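The Upper Town at Rirnberg

a short story by Tiruwork Tilahun
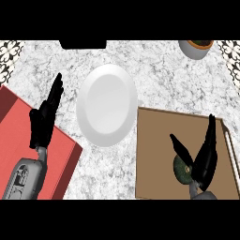 Pale marble, grey veins, and a bit of black-and-white tile at the corners.

The guidebook gave Rirnberg two pages, and one of those was mostly a map. Tsion Negussie had read both of them so many times on the train that she could have recited the tram routes to the man asleep opposite, and by the time the river came into view she had already decided, as she generally did with cities, that she knew what sort of place it was going to be.

It was going to be grand on the one bank and shabby on the other. The guidebook said so. It said that the Upper Town had the castle and the views, and that the Lower Town had the fish market, and that the visitor with only a day to spare should begin at the top and work down, stopping for cake at the Brelleck, where the last duke was supposed to have proposed to three different women at the same table.

"You'll want to begin at the bottom," said Kidus Ejigu, when he met her at the station. He was her mother's cousin, or her mother's cousin's husband's brother, it had never been properly settled, and he had lived in Rirnberg since before she was born. He took her suitcase without asking and set off at such a pace that she had to trot. "Everybody begins at the top. Then they're tired and their shoes hurt and they see my side of the river through a tram window and go home and say it was a bit grim."

"The book says it's a bit grim," said Tsion, who had been brought up to be truthful.

"The book was written by somebody whose shoes hurt."

So they began at the bottom. They left the suitcase in his hallway, drank a very small coffee standing up, and walked down through Degefa, which was what people called the streets behind the fish market, though it wasn't on the map. His grandfather's friend had opened a bakery there with that name over the door, and the bakery had closed, and the name had stayed on and spread out over the neighbouring streets like a cat on a bed. Kidus knew everyone. He knew the woman who mended umbrellas and the boys who were meant to be at school, and he stopped to argue for a good while with a long thin man named Percy Espinoza about whether a certain bridge had been painted green or blue when they were young.

"Green," said Percy Espinoza, appealing to Tsion as though she might have been there.

"I'm sure it was lovely," said Tsion, and both of them looked at her with great disappointment.

They crossed the bridge itself after lunch - it was brown now - and in the middle Kidus stopped and leaned on the rail, and told her that there were 1,682 steps between the river and the castle gate if you went the old way, and that he had climbed them every morning for a year when he worked in the kitchens up there. He'd hated it, he said. He had hated the steps and the castle and most of all the people having their breakfast in front of that view, who never once turned their heads to look at it.

"And now?"

"Now I take the tram."

But they didn't take the tram. She never quite knew which of them decided it. They went up by the old way, past the Telledo gardens with the gates chained for the winter, and they sat down on every wall that offered itself, and he told her about her mother at nineteen, who had come for a weekend in June and stayed until her money ran out. Tsion had heard nothing of this. Her mother, so far as she knew, had never stayed anywhere until her money ran out. Her mother booked things.

"She slept on our kitchen floor," said Kidus. "She sang. Terribly! The neighbours sent a note."

It was nearly dark when they came out at the top. The Brelleck was just closing and a waiter was putting the chairs up, but he let them have the last of the plum cake in a paper bag, and they ate it on the castle wall with their gloves on. Across the water the lamps were coming on behind the fish market, one street and then another, and Tsion tried to find his window, and couldn't, and he took her by the shoulders and turned her a little to the left.

"There," he said. "Next to the one with the washing out."

Contact the editors | © Tiruwork Tilahun, 20 February 2026 | Back to top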